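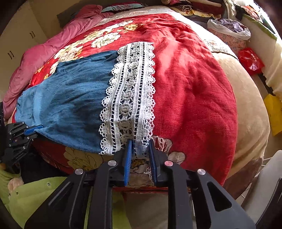
Jelle Cuypers wrote on 29/07/2022:

> I've washed three of the old lace pieces now and the third went badly. Warm water, a good soak, and when I lifted it the edge just let go in my hand. Is there any point in washing the rest, or should I put them away as they are? Also, has anyone joined crochet lace to a heavier cloth without it pulling? My mother's box has 26 strips in it and I would love to use them on clothes.

Jelle, please don't put them away! I know the feeling of an edge letting go (I lost a collar that way and sulked for a week) but most old cotton lace is tougher than you'd think, and a box like yours is a treasure.

Washing first. It was probably the lifting that did it. Wet cotton lace is heavy, and if you pick it up by one corner the whole weight hangs on a few old stitches. Baste each strip to a piece of white net before it goes anywhere near water, big loose stitches, and then you only ever handle the net. Cool water, plain soap, change the water when it turns the color of tea, and don't wring. I roll mine in a towel and then pin it out on a foam board, every single scallop. Yes, it takes all evening. Put the radio on.

For the brown spots I just soak longer, overnight if need be. No bleach ever. Apinya Jitpraphai brought a bleached runner to our October meeting and you could poke a finger through it, poor thing.

Now joining, my favorite part! Wash the heavy cloth too, twice if it's denim, so all the shrinking is over before the two meet. Then lay the lace on top of the cloth with a good overlap and sew it down by hand along the solid part of the edging, where the stitches are packed close. Let the scallops lie free past the seam. I tried the machine on my Garari jacket and the foot caught in every loop, so I unpicked the lot. If the cloth is really heavy, put a strip of cotton lawn behind the lace and let that take the strain. You can pick a color that shows through the holes, and a dark one under white crochet is just gorgeous.

Cut ends are the one weak spot. Crochet runs when you snip it, so do two rows of tiny stitches across first and cut between them.

I use cotton thread, size 50, from the Claeys shop, but any soft cotton will do. Polyester is stronger than the lace and will saw through it in the end.

Do you know what stitch the strips are in? If any of them have picots I have an old pattern sheet I could scan for you, it would help with mending the edge that went. And how wide is the widest one??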